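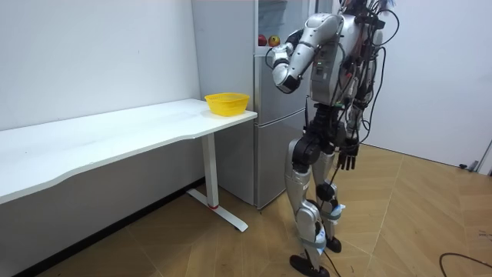
Buy the smaller refrigerator

By Shoshana Lindqvist
November 2024

When my old refrigerator quit in July I went to Begović, the appliance store on the corner, and asked for one the same size as the one I had. They didn't stock any. The salesman walked me past a row of very large ones and told me people regret going small. I have now lived with a small one for four months and I think he was wrong, at least about households like mine.

Most of us own more cold space than we use. What fills the extra is mustard, half jars of sauce, and leftovers we mean to eat. A deep shelf is a good place to lose a container of soup. I used to find things at the back that I had bought twice. With a shallow shelf I see what I have when I open the door, and I cook it.

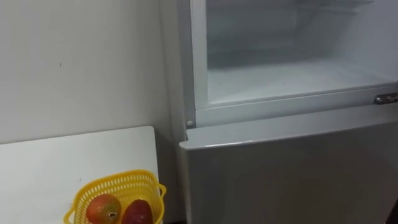 The freezer is where people argue with me. My neighbor Dušan Kopecký buys meat in bulk and says a big freezer pays for itself. Maybe his does. He writes the date on every package and eats the oldest first. I never did that, and I doubt many people do. I kept bread ends and a bag of peas for sore knees. If you are going to run a freezer the way Dušan does, buy the space. If you aren't, you are paying to keep ice cold.

Price is the other argument. The model I was steered toward was $2000. The one I bought was $1075, and I could get it through the kitchen door without taking the door off. The big one had a water dispenser and a screen. I have a faucet and a clock. Every added part is one more thing that can fail, and the repair shop on my street, Skemasach, told me they won't order parts for some of the newer dispensers at all.

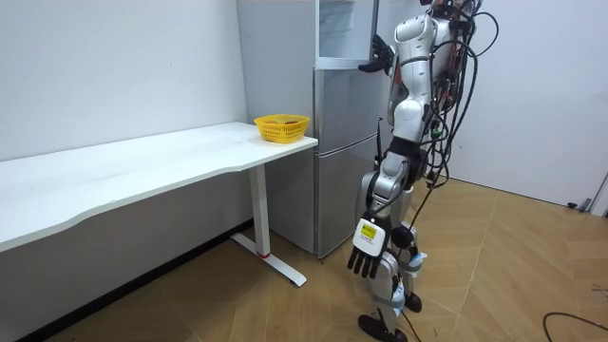 Refrigerator with its upper compartment open.

There are people who need a large refrigerator. A family with three teenagers does. So does anyone who lives an hour from a grocery store, or who keeps medicine cold next to the food. I have no quarrel with any of them. My quarrel is with the idea that large is the normal size and everybody else has to explain themselves.

Landlords share some of the blame. In my building the manager, Zondisetti, put the same full-size model in all 7 studio apartments when they were redone. In those kitchens the door can't open all the way without hitting the counter. The tenants lost a cabinet each to make room for it. Had anyone asked them, I think they would have kept the cabinet.
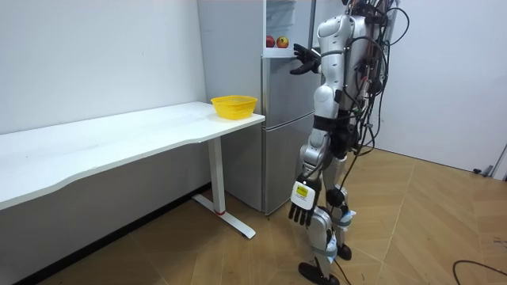
Jiswood Tenants' Association | Housing and Repairs Group

So before you shop, empty what you have onto the table. Throw out what is old. Put back only what you ate from in the past week and look at how much room it takes. Then measure your kitchen with the door swung open, which the store's size chart may not show. Take both answers with you and don't let the salesman talk you up a size.

I still miss one thing about the old one, the wide drawer at the bottom. A whole watermelon fit in it. Now I buy a half.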